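Packing Up a Shared Bedroom: What Ends Up on the Bed and Why It Stays There

Project report, Households and Everyday Objects (second-year elective)
Group members: Ferhat Kocabaş, Dalibor Krajčí, Valentin Hervieu
Tutor: Ekrem Akgül

1. Background

Our group was asked to choose an ordinary household activity and follow it closely enough to say something useful. We chose packing. Two of us were moving out of the Brokwood share house in December anyway, and it seemed a shame to suffer through it without getting a mark.

The reading for week four (the Basterby handout on domestic sorting) treats packing as a sequence: sort, wrap, box, label, carry. It is a tidy model and we started out believing it. We drew it on the whiteboard in the kitchen with arrows. By the second afternoon somebody had written "milk" across the top of it, and after that it was mostly used for groceries.

2. Question

We wanted to know which flat surfaces in a bedroom get used during packing, what collects on them, and how long it stays. Our guess before starting was that the desk would do most of the work. Dalibor had cleared his specially.

3. Method

We kept a paper diary over the moving period. Whoever was in the room wrote down where the packing materials were and what they were being used for, if they remembered. The budget was 80 dollars, nearly all of which went on boxes, tape and bubble wrap. A printed inventory sheet with room for 1000 items was prepared by Valentin, who is an optimist. We filled in the first page.

Entries were grouped by surface: desk, floor, bed, windowsill, and "other", a category that grew to include the top of the fridge. We agreed not to move anything just to make the entries look better. This rule was easy to follow.

4. Findings

4.1 The desk

The desk was used for the first hour and then filled up with things nobody wanted to decide about: chargers, a stapler, three years of tram receipts. Once full it dropped out of the diary altogether. Dalibor maintains it was a good desk and was let down by its users.

4.2 The bed

The bed did nearly everything. It is big, it is the right height if you don't mind kneeling, and small parts don't roll off a fluffy blanket. Tape, wrap and half-sorted bits and pieces went there first and came off last. The diary has more entries for the bed than for all the other surfaces put together.

The difficulty is that a bed already has a job. We had written about "competing uses" in our proposal without much idea what we meant, and then the diary supplied a case. 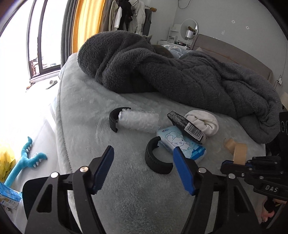 Figure 1. Bed in use as packing bench and as bed.

The packing things in Figure 1 have the near part of the pale blanket: bubble wrap, masking tape, a black box with a barcode label, a folded white cloth and a couple of black C-shaped plastic parts. The sleeper has the pillow end and a dark grey blanket pulled up over everything but some hair. Neither party seems to have asked the other to leave. We came to call this a shared surface, and it suggests that the arrows on our whiteboard should have included at least one for lying down.

The bubble wrap also has one of the C-shaped parts fitted around its end. We argued for some time about whether this counted as wrapping, storage or just somewhere to put it. In the end we coded it as storage, two votes to one, and Ferhat has asked that his objection be recorded.

4.3 The floor

The floor was meant to be kept clear for boxes. In practice it took the soft things. Figure 1 has a blue plush toy with white spikes down there, and a grey slipper near the window. Soft items were the last to be packed in every room we looked at. Our best explanation is that they can be stuffed into any gap, so people put off choosing the gap.

4.4 The clothes rack

Clothes on hangers stayed on the rack until the end. İlker Yaman, who lent us his car, pointed out that a loaded rack can be emptied straight onto the back seat in 15 minutes, hangers and all. We had set aside a whole morning for it.

5. Discussion

The sort-wrap-box-label-carry model assumes a person with one task and a free table. Our diary shows people doing a bit of each step at once, on whatever is nearest, around whoever else is in the room. Tape travelled the most. It was written down on every surface we had, and twice as missing.

A weakness of the study is that the people keeping the diary were also the people packing, so entries thin out at exactly the point where things got busy. The last one reads, in full, "van here". A second weakness is that we only looked at one house. The Gomine Street group had offered to swap diaries with us, but theirs was packed early and is still in a box.

6. Recommendations for anyone repeating this

Put the tape on a string. Use a tray on the bed so that small parts can be lifted off in one go when somebody wants the bed back. Start the inventory sheet with the soft things. Leave the desk alone.

The diary pages are attached as Appendix A, with the page that had tea on it retyped by Valentin.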